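Home | News | Workshop | Projects | Join in | Back issues

Workshop notes: getting the Brereck gripper arm back into shape 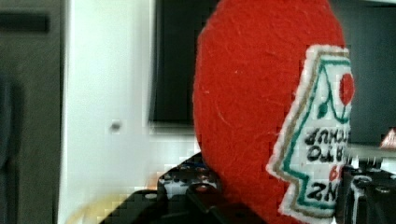 The Brereck arm has had its full service at last, and we are so pleased with how it came out that it gets the long slot in this month's newsletter. Regular readers will know the arm as the one on the Inderero bench, the one that spends its days picking up soft things and putting them down again. It had done 3000 grips since the last time anyone had the fingers off, and it was starting to show. Thin items slid about, thick ones went in crooked, and the wrist camera had drifted so far off its mark that the arm was reaching a little to the left of everything. Felt is what we like to test with after a job like this, and the big red disk with the ketchup-style label patch on it is a lovely piece for it: fuzzy all over, with a stiff embroidered patch on one side. The edge of the felt and the edge of the patch behave quite differently when a finger closes on them, so you learn a lot from one object. The wrist view is our favourite way to watch, with the black fingers coming up from the bottom and the red filling most of the rest!

Now for what we did, for those of you who look after something similar (and for those who just like reading about screws, we know you're out there).

We began with the fingers. Both came off, and both got a clean with a stiff dry brush and then a cloth. The amount of fluff packed in behind the screw heads was remarkable. Felt sheds, wool sheds, even the cotton bags shed a bit, and it all ends up in the same corners. If you only have ten minutes for your own machine, spend them here. We use an old paintbrush with the bristles cut short, and a wooden cocktail stick for the ridges. Please don't use a blower. We tried that last year and simply moved the fluff into the slide, where it was far harder to get at.

Next was the slide itself. Ours had been greased too generously at some point, so the old grease came out with a lot of wiping and a thin smear of fresh went in. Run the jaws open and closed by hand before you power anything up. You can feel a gritty spot with your fingertips long before the motor starts to complain about it, and we found one near the fully open end that took three goes to clear.

Then the screws. Everything on the finger mounts had loosened slightly, the left side more than the right. We put them all back in with a small dab of thread lock and marked each head with a paint pen, a line running from the screw on to the bracket. When the line breaks, the screw has turned. It is such a simple trick and it saves getting the tools out every week.

The camera took longest. The mount has 2 little clamps and they need to be done up evenly or the whole thing twists as it tightens. We set it with the jaws closed on a bit of card, lined up the tip of each finger with the marks on the screen, nipped up one clamp, nipped up the other, looked again, swore mildly and started over. Four attempts in all. After that came the calibration run, which uses the Droleteo software and a printed sheet of squares. It wants good even light and no shiny surfaces under the sheet. Our first run was hopeless, and we lost most of an afternoon to it before somebody turned off the desk lamp.

With that done we turned to grip force, and this was the really satisfying part. The force number in the settings had crept up over the months, a bit more each time something slipped, until it stood at 400. With clean fingers and a free slide we could bring it all the way down to 155 and still hold everything in the test box. Lower force is kinder to the cloth and kinder to the motor, and the jaws sound so much better, a soft tick where there used to be a clunk. If you have been nudging your own number up to get round slipping, do try cleaning the fingers first. We wish we had.

A few odds and ends we noted along the way:

Check the cable at the wrist while you have the cover off. Ours had a shiny patch where it had been rubbing, and a short length of spiral wrap has sorted it.

Turn your test pieces round now and then. A gripper can be perfectly happy with an object one way about and quite clumsy with it the other, and patches and seams show this up very well.

Write the force number on the card by the power switch, with the month. Ours now says April, in big letters, and there is plenty of space underneath for the next entry.

Keep the old finger pads. They are worn at the tips but fine for rough jobs, and we have put ours in the drawer under the Amin controller along with the spare clamps.

The next job is the base. There is a slight wobble when the arm reaches out to its furthest point, and we think it comes from the bench and its two tired front feet. We shall be taking the arm off, lifting the top and fitting new feet, and it would be a great chance to see the underside of the machine if you have never had a look. The kettle will be on and there are spare screwdrivers. Bring a torch if you have one, as it is very dark under that bench.

Recent items
Spring tidy of the parts shelves
A new home for the Amin controller
First go with the Droleteo calibration sheet
Wanted: felt, fleece and other soft scraps
How we label our cables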